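Minutes of the Equipment Planning Meeting, Clorow Kitchen Handling Group
September 2023

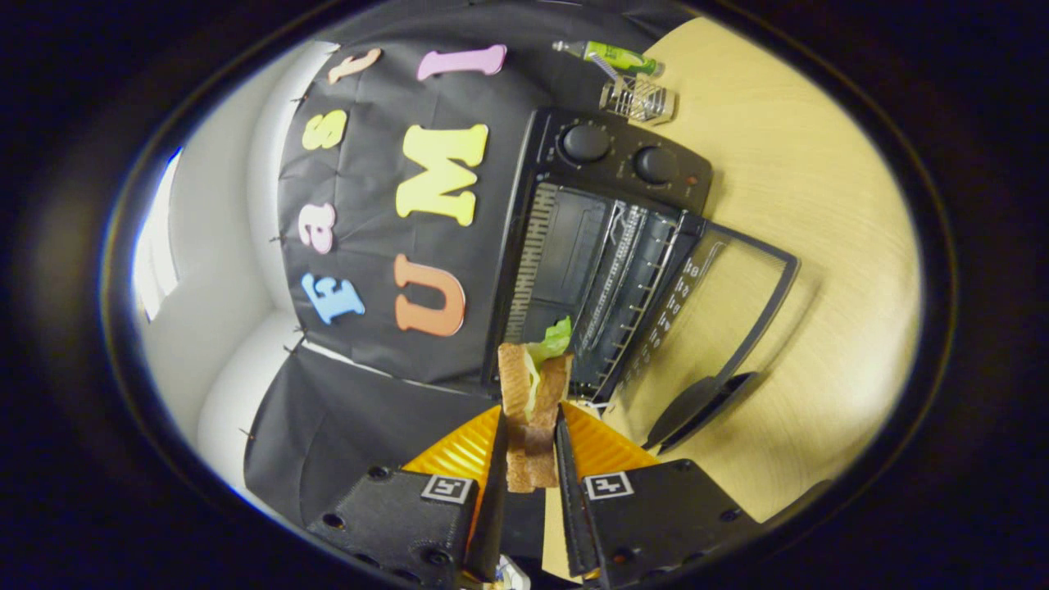

Sandwich held in the hand gripper, in front of the toaster oven.

Attending were Mwende Mutiso (chair), Oduor Ondieki, Blažena Hubáček, Dalibor Lukáč and Dušan Doležal (minutes).

1. Welcome and last minutes

Mwende welcomed everyone back after the summer and thanked Blažena very kindly for the plum cake, which kept us all in our seats rather longer than the agenda intended. The minutes of the last meeting were read and accepted, with one correction from Oduor: the spare screws were ordered from Nollero and had been put down under Lisetti. Dušan apologizes for this and has fixed the copy in the binder.

2. Hand grippers

Oduor gave us a good full account of the hand grippers, and we were glad to have it, as a few of us had only been following along by email. The toaster oven task is the one that asks the most of the finger pads. Bread is soft, the lettuce likes to wander, and whoever is holding the gripper has to bring the sandwich in over the open door without squashing it or catching the rack. He would like a proper stock of pads on the shelf so that people can change them when they feel they should, without having to come and ask him first.

There was a long and friendly discussion about how many to buy. Dalibor favored a small order now and another later on. Blažena felt we had tried that with the cables and spent the spring waiting for parcels. In the end we settled on 90 pads, all of one kind, to be ordered from Lisetti, who have always been patient with our questions.

Oduor also asked for three more complete hand grippers, so that two tasks can run on the same morning. Agreed in principle. The printed mounts can be made in our own shop, and Dalibor offered to look after the printing, for which many thanks.

3. The arm

Dalibor reported on his talks with Nollero about a second arm for the kitchen bench. He has two offers in hand, one to buy and one to lease. He went through both at some length and answered everything we threw at him, including several questions from Mwende about the service contract that he said he had been hoping she would not ask. The lease looks kinder to this year's money but comes with a yearly inspection fee that makes it less attractive further out.

Nothing was decided. Mwende would like to see the floor plan first, as the bench may need to be moved toward the storeroom wall, and she would rather we paid an electrician once. Dalibor will ask Nollero to hold both offers open until November.

4. Kitchen items and food

Blažena asked that groceries be given their own line in the budget. At present they come out of small purchases, together with tape and batteries, and it is hard for her to see what is going where. Everyone thought this was very sensible. She would also like a second toaster oven of a different make, with the knobs laid out in another way, so the recordings are not all of the same appliance. Approved.

Oduor wondered whether bread could be delivered. Blažena is happy to go on picking it up on her way in.

5. Money

Dušan reported 1,438 dollars left in the small equipment fund. The pads, the oven and the printing material will all come out of this. The three grippers will go into the request for next year, along with whatever we choose to do about the arm.

6. Storage

Item 37 on the inventory (label printer) is still missing. Would everyone please have a look in their own drawers.

Actions

Oduor: order the pads from Lisetti.
Dalibor: print the mounts, write to Nollero about the offers.
Blažena: choose and buy the second oven.
Mwende: floor plan, and a word with the electrician.
Dušan: new budget line for groceries, draft of next year's request.

The next meeting will be in November, in the same room. Mwende has promised to bring the cake.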